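About Himia

Smoke, soot and smell removal for homes and small businesses in Brernen and the villages nearby

If you have found this page, there is a fair chance something in your house has recently been on fire, or has thought about it. We're sorry. Put the kettle on, assuming the kettle made it, and have a read.
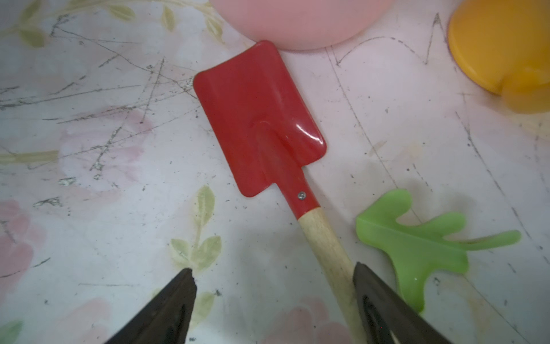 Words by Felicidad Baluyot, founder
Page last updated 10 September 2022

I started Himia 13 years ago with a second-hand van, a box of dry sponges and an optimistic view of how much people would enjoy hearing about soot. The van has been replaced. I still talk about soot at parties, and I am still mostly left alone by the crisps.

Before that I cleaned offices for eight years, which taught me a good deal about what people will do to a microwave. One April a lunchtime jacket potato was put in for 43 minutes and the whole third floor had to be emptied. The building manager rang round for someone to deal with the smell, got three quotes that made him sit down, and asked if I would have a go. I did it badly, then read up, then went back and did it properly over a weekend. He recommended me to his sister, who had a chip pan.

What we do

We clean up after small and middling fires. Chip pans, candles, tumble dryers, log burners with ideas above their station, and the kind of toaster that should have been thrown out two kitchens ago. We clean walls, ceilings, woodwork, cupboards (inside as well, it gets in there), light fittings and hard floors. We wash or send out curtains and soft furnishings. We also deal with the smell, and that takes longer than the rest put together.

We take on puff-backs from old boilers too. If you have never had one, a puff-back is when the boiler coughs and everything you own turns grey.

What we don't do

We don't rebuild anything. If there is a hole in your roof you need a roofer, and we can come in after. We don't do floods, drains, asbestos or pigeons. We don't test wiring, and we will not start until someone qualified has told us it is safe to switch things on. This annoys people who are in a hurry. They may be annoyed at us by phone or by email.

Please don't wipe the walls

I know you want to. You have a wet cloth in your hand as you read this. Soot is greasy, and a wet cloth turns a light film into a permanent feature. Leave the walls, leave the sofa, keep the heating low and shut the doors to the rooms that got off lightly. If you can't sit still, go and empty the fridge.

How a job usually goes

One of us comes to look, with a torch and some white cotton pads. We rub the pads on things and tut. You get a written price the next working day, room by room, with the smell treatment listed on its own line so that you can see what you are paying for. Insurers like it set out that way and will sometimes even read it.

Most single-room jobs take two or three days. A whole house is more like a fortnight, and we'd suggest staying somewhere else for it. We are pleasant company but we start at eight and we have the radio on.
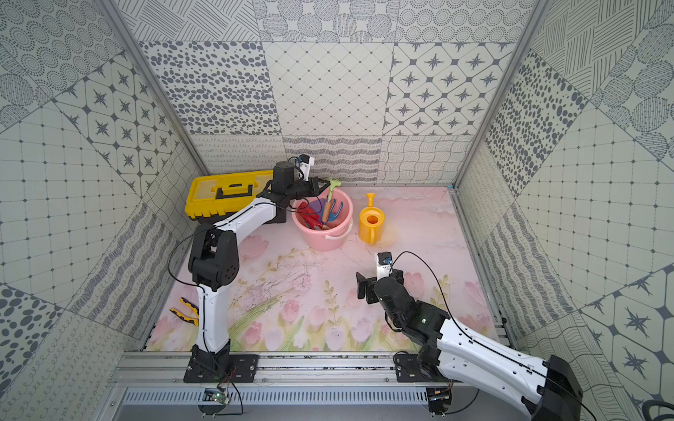
The tulip mat, the tiles and the bucket.

Who we are

There are eight of us now, counting me. Everyone starts on cupboards and works up to ceilings. I do the first visits and the awkward phone calls. Our workshop is on Manalastas Lane, behind the tyre place, and that is where we take anything that needs longer than a day: picture frames, lampshades, boxes of books, one tuba.

The drying room at the back is called Onen. It was named by a previous tenant, who painted it on the door in very good gloss, and we have had three attempts at getting it off. I realise how this sounds coming from a cleaning company.

Where we go

We cover anywhere within 36 miles of Brernen. Further out we will come if the job is a decent size or the road has a good bakery on it. There is no charge for the first visit, and no call-out fee at night either, mainly as we don't come out at night. Soot will keep until morning. It's about the only thing to be said for it.

Getting in touch

Ring the workshop or use the form on the contact page. Tell us what burned, when, and which rooms smell. Photos help, even blurry ones. You don't need to tell us whose fault it was, though people generally do, and it is generally someone who is standing next to them.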